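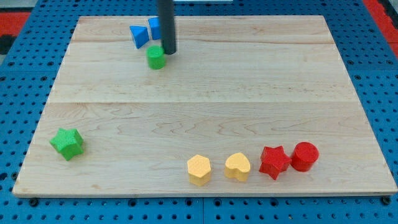

Review of the Ovavholm maple board, large size
2018-04-13

I bought this board for my two nephews, who play with small blocks at my house and need a flat place for them. It cost 51 dollars in the shop in Redbridge. I have used it for 6 weeks.

The wood is pale maple, made from planks joined together, and you can see the seams and the wavy grain. One seam goes across the middle. I passed my fingernail over it many times and I feel almost nothing. Small pieces stand well on it, also the green cylinder when it is put upright. The star has to lie flat, of course. The light color is good for us, the blue and green pieces are easy to find again.

What I like less: the board is heavy for a child, and the paper inside the box explains the oiling in one line only. I wrote to the shop and Teodoro Peñalver answered me the same day, very kind. He recommends a thin coat every 4 months.

My brother has the Cosgrove board, which is cheaper, but his one bent a little after the winter. I would buy the Ovavholm again, in the smaller size.

Aurelio Bermúdez, Clallthorpe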